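Home Shop Orders Help Center My Tickets Sign Out

Closia Help Center
Ticket: Mosto sheet keeps creeping off one corner, plus a question about the pattern
Status: Solved
Opened: 2023-04-24

Original message from customer

Hello, and thank you in advance to whoever picks this up, I know it's a long one for a bed sheet.

I bought the Mosto sheet from you, the one with the sage green checks and the white part with the cursive writing and the little leaves, and first of all I want to say that I love it. It's cheerful and it's soft and it makes the whole room look like somebody with a plan lives there. I'm not writing to complain about how it looks. I have two things to ask, and the second may be silly.

The first thing is that it won't stay put. I use the bed as a work table a good part of the day. There's no other surface in this room big enough, so anything that needs sorting gets sorted there: snack packets, jars, small things out of drawers, all of it. By the time I've finished a round of sorting, the sheet has crept toward me and the far corner on the window side has popped up off the mattress. I tuck it back, I do some more, up it comes again. It does it at night too but less. I'd say the work-table hours are the worst of it, which makes sense to me, as I'm forever leaning over and dragging things in my direction.

The mattress is a Ralholm, the regular one, and it has a thin topper on it. I did not measure anything before I ordered, I just picked the size that matched the bed (I know, I know).

The second thing is the pattern. There's a straight line where the white meets the green, and I can't tell whether it's meant to run along the length of the bed or across it. When I put the sheet on the way that feels natural, the white is toward the left as I stand there and the green is on the right, with more green again over on the far left side. It looks nice! But if I've had it sideways this whole time, that would explain the corner, wouldn't it?

I've washed it a couple of times on warm and dried it on low, if that matters. It hasn't pilled or faded.

Please don't just send me a return label. I'd really rather keep it and have it behave.

Reply from Closia Support

Hi there, and thank you for such a thorough message, it honestly makes our side of things much easier. I'm glad you like the print. It isn't a silly question at all, we get asked about the direction of that one more than any other pattern in the Mosto range.

You may well have answered your own question with the sideways idea. A fitted sheet turned the wrong way on a bed that's nearly square will often go on without much of a fight, and then one corner gives up as soon as there's any pulling. So let's start there and work along from the easy things to the fussy ones.

Would you try these when you have a minute?

1. Take the sheet all the way off and find the care tag. On the Mosto sheets the tag is sewn into a corner that belongs at the foot of the bed.
2. Measure the depth of the mattress with the topper on it, from the bottom seam up to the top. Please press the tape lightly and don't squash the topper down.
3. Look at the elastic in the corner that pops up and compare it with the one diagonally across. Give both a gentle stretch. They should feel the same.
4. Put the sheet back on starting with the problem corner first, then the one diagonally opposite, then the other two.

And if you could attach a picture or two with the bedding the way it normally is when you're using the bed, so we can see how the print sits, that would be lovely. It doesn't have to be smoothed out for company.

Message from customer

Back again. I did your list this morning with a cup of coffee balanced on the windowsill, and it took longer than it should have because I had to clear everything off first and then of course I wanted to put it all back in a better order.

Step 1. Tag found. It was at the head of the bed, on the window side! So I had it turned around, though from what I can make out I had it turned end for end and the line between the colors still ran the way it's supposed to. You'll have to tell me. I've since moved the tag to the foot.

Step 2. With the topper on, the mattress is 2 inches deeper than without it. I wrote down the total and then used the paper for a grocery list and took it to the store, so I'll have to measure again, I'm sorry. I do remember the 2 because it surprised me. I'd have sworn that topper was no thicker than a blanket.

Step 3. The elastic feels all right to me. The corner that pops up is maybe a touch looser, but I'm not sure I'd have said so if I weren't looking for it. No broken threads, no gaps in the stitching.

Step 4. Done, in the order you gave. It went on tighter than before. I then did my usual sorting for a while to give it a fair test, with the jar and the packets and so on back on the bed. The corner held for longer this time and then it came up. So, better, but we're not there yet.

Pictures attached, two of them. 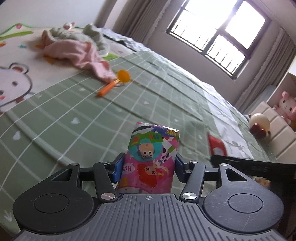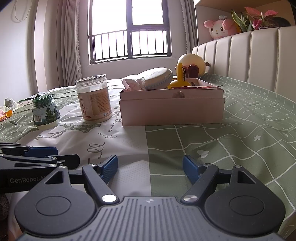
Attachments: bedding in use. First one, the green checks with the cartoon TOY packet (upside down, sorry). Second one, the line where the white meets the green, with the green-lidded jar over on the left.

I should mention that in the second one you can read a bit of the cursive, "Full" and "of every", and it occurred to me that if the writing has a right way up, then so does the sheet. I don't know what the whole sentence says. I've been sleeping on it for months and never once read it to the end.

Also, just past where I do most of my sorting there's a white heart in the green part, and I've started using it as a marker to tell how far the sheet has traveled. I begin with the heart level with the corner of the nightstand. By the end of a good long session it's moved toward me by the width of my hand. I hope that's useful. It's certainly more scientific than anything else I do in there.

Reply from Closia Support

Thank you, the heart against the nightstand is a wonderful test and I'm going to borrow it for other people if you don't mind.

On the pattern: the line between the white and the green is meant to run lengthwise, head to foot, so you had that part right. With the tag at the foot, the lettering should be in the direction the designers intended. Plenty of people prefer it the other way and it does the sheet no harm. The corners are all cut the same, so end for end wouldn't have caused your trouble by itself. The tighter fit you noticed after step 4 will be from starting at the weak corner.

The 2 inches are more interesting to me. The standard Mosto is cut for a mattress like the Ralholm on its own. With a topper the sheet will still reach, but there's less fabric left to grip underneath, and then every time you lean over and pull something toward you the top layer slides and the far corner pays for it. That matches what you describe, with the window side going first and the days being worse than the nights.

So there are two ways to go:

a) A deep-pocket Mosto in the same print. We're out of it at the moment and expect it back in June.

b) Keep the sheet you have and add a set of Hattar sheet straps. There are 6 in a pack. They clip to the hem and run underneath, and for a sheet that slides in one direction you'd want most of them on the far side.

If you try the straps, please fit them with the mattress bare underneath and the topper flat, and clip onto the hem itself and not onto the printed fabric. The clips can leave small marks on the print if they sit there for a long time. Take them off before washing.

One small thing that costs nothing in the meantime: try putting a folded towel or a tray down where you do the sorting, so that what you drag, drags on that. It helps more than you'd think with jars and anything else that has some weight.

Message from customer

I went for the straps, because June is a long time to be tucking in a corner.

They came quickly and I put them on straight away. I used 3 along the window side, one at each of the near corners, and I have one left over that is now living in the drawer with the batteries. Crawling under there was an experience, and I found a sock I'd given up on.

I've had them on for more than a week now. The heart stays next to the nightstand. I've leaned and dragged and generally been as careless as I normally am, and the most it's moved is a finger's width. The corner hasn't come up once. I did try the towel too, but the small packets get lost in the folds, so I've switched to a big baking tray for the jars and I leave everything else straight on the sheet.

One leftover question and then I'll let you go. If I do order the deep-pocket one in June, can I still use the straps with it, and would the green be the same green? I'd want to swap them back and forth on wash days without the pillowcases looking like they came from another house.

Reply from Closia Support

I'm so pleased, and happy about the sock as well.

Yes to the straps, they'll fit the deep-pocket hem in just the same way, though you may find that you only need a couple of them. As for the green, it's the same print, but a new batch can come out a shade lighter or darker, and yours has also been through the wash. If you order and it doesn't sit well beside your pillowcases, you have 30 days to send it back, washed once is fine.

I've put you down for an email when the deep-pocket comes in. I'm marking this one as solved for now, but if the heart starts wandering again, reply to the same ticket and it will open back up with all your notes in it.

Message from customer

Perfect, thank you. And I read the label again for the tumble dryer and I've been doing low when it says low, so that's one thing I had right from the start.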